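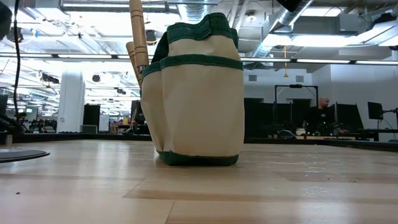 The Brelport gauge read 370 at six in the morning, which was 20 above the mark at which the lower gate had to be opened. Arnaldo Fonseca wrote the number in the log, initialed it, and went out to open the gate.

The gate would not open. The wheel took 2 turns and stopped. He reversed it, cleared the thread with a rag, and tried again with the same result. The obstruction was below the waterline, on the left side, where the guide had been replaced in July by a contractor from Flarnton.

Procedure in such a case was to call the Mahmoudi office. He called. The line was answered by a recording that gave the office hours, and he wrote this in the log as well, with the time.

The Priltar canal has three gates. The upper one is never moved. The middle one divides the flow between the town and the fields, and its setting is fixed each spring by agreement. The lower one returns the excess to the river. If it stays shut with the gauge above 350, the water goes over the east bank at its lowest point, behind the houses on the tannery road. This had happened once in Fonseca's time and once in his father's. In his father's time the log for that day had been removed with a blade, close to the binding.

He considered the middle gate. Moved 6 notches toward the fields, it would bring the level down by noon. It would also put water on the Mahmoudi land, where the seed had just gone in. The agreement did not allow for it. The agreement did not mention the houses either, most of which had been built after it was signed.

At 6:40 the gauge read 374.

He walked up to the middle gate and removed the padlock. The pawl was stiff and he struck it with the heel of his hand until it lifted. He moved the gate one notch, waited for the sound of the water to change, and moved it again. After the fourth notch he could see the first of the field channels filling, brown at the front and clearer behind. He did the last 2 without stopping.

Then he sat on the wall and made the entry. Middle gate, 6 notches, field side. Lower gate inoperable, left guide. Under "authorized by" he wrote his own name, which left the column for remarks. He thought for some time and left it blank.

By eleven the gauge read 352 and was still falling. A boy came along the bank on a bicycle, looked at the fields, looked at the gate, and rode back the way he had come. Fonseca ate his bread. The Mahmoudi truck arrived at half past eleven – he had expected it sooner – and stopped on the bridge with the engine running. 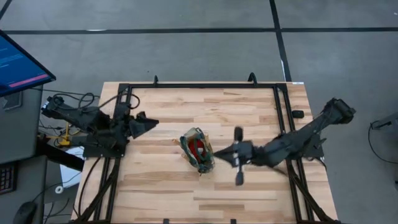

Mahmoudi said that he had lost the whole of the lower field, and asked who had given the order.

Fonseca handed him the log, open at the page. Mahmoudi read the entry from the top, including the call to his own office and the hour at which it was made. He turned back to July and read that too.

"The left guide," he said.

"Yes."

Mahmoudi closed the log and held it against his coat. The water was loud under the bridge. After a while he reached into the truck and switched off the engine, and the two of them walked down to look at the lower gate.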